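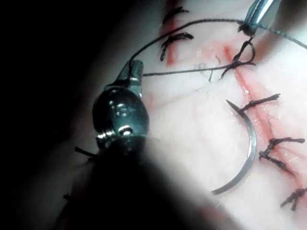 About Kevard

Kevard is a suture training center. We teach wound closure and knot tying to surgical residents, operating room nurses and practicing surgeons who want supervised time with needle and thread. The center is directed by Charoen Chuensuk, who also writes the course manual.

What we teach

The core course, Gekadance, runs 40 hours and covers needle handling, bite depth, spacing, thread tension and knots. Trainees start with single interrupted stitches on short, straight incisions and move on to longer diagonal ones. Each stitch is tied and trimmed before the next is placed. Continuous closure is taught last.

Black suture is standard in all courses. It shows clearly against pale tissue, and an uneven throw is easy to find during review. Curved needles are held by the driver behind the midpoint of the curve and enter at a right angle to the surface. Tissue edges are lifted with light pressure and released as soon as the needle has passed.

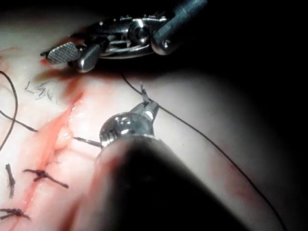 How work is assessed

Instructors use the Skorkeo sheet, which has 52 items in 3 sections: needle path, knot security and edge alignment. The sheet was last revised in 2025. Completed closures are graded the same day, and the trainee keeps a copy of the marks. A section that falls below the pass mark can be repeated without retaking the course.

Facilities

Courses are held in the Kaewkla building, on the ground floor. The practice room opens at 8 a.m. Enrollment for the next intake opens in January.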